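Section 4 – Laying out and folding plaid shirts and other soft woven items

Before you start
Wipe the table. Lint shows on navy, and anything left on the surface ends up in the fold. Board set to 15 inches for shirts, 18 for throws and skirts. The Jurach folding board locks at both, the older Pludaritz one only at 18.

1. Empty the pockets. Check twice.
2. Find the hem. Run it through your fingers from one corner to the other.
3. Lift by the hem, not the middle of the cloth. Let it hang a second so the creases drop.

NOTE: dark plaids are hard to read when bunched. Green bands are your guide – look for where they bend, thats where the fold is hiding.

Green and navy plaid:

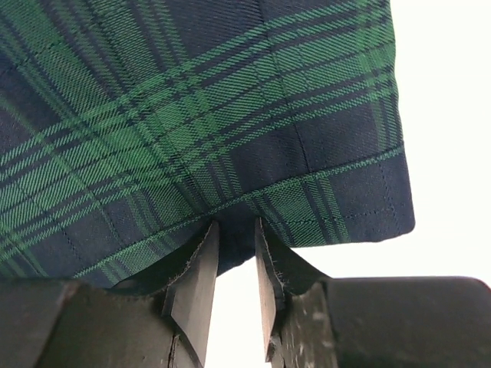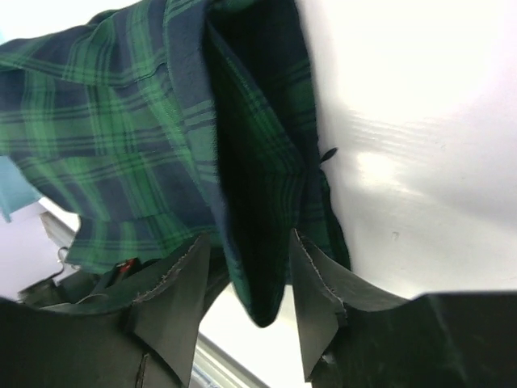
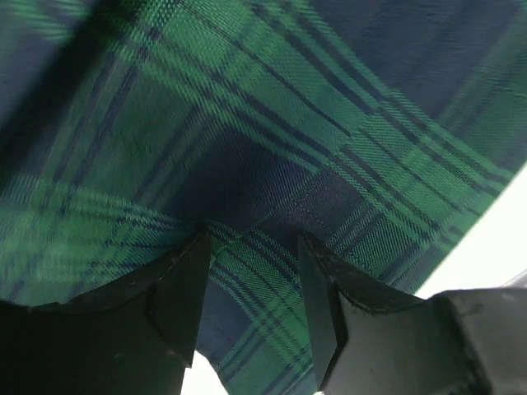

4. Lay the item face down. Smooth outward from the center with a flat hand.
5. Line up one green band with the left edge of the board. If the check doesn't match across a seam leave it, go by the hem.
6. Fold the sides in. Left first, then right.
7. Bottom edge up to the top line. Press lightly, slide the board out.

CAUTION: Do not pull on loose threads. Snip them. Pulling can open the whole hem.

CAUTION: No hot iron on top of the board. The coating softens.

8. Stack up to 17 per shelf, folded edge to the front. More than that and the bottom ones crease.

If the fold comes out crooked
– Shake out and go back to step 3. Dont try to fix it on the board.
– Still crooked? Check the side stops are pushed all the way in untill they click.

Spare stops and clips: order from Plorthorpe, bag of 300. See Section 6 for cleaning the board.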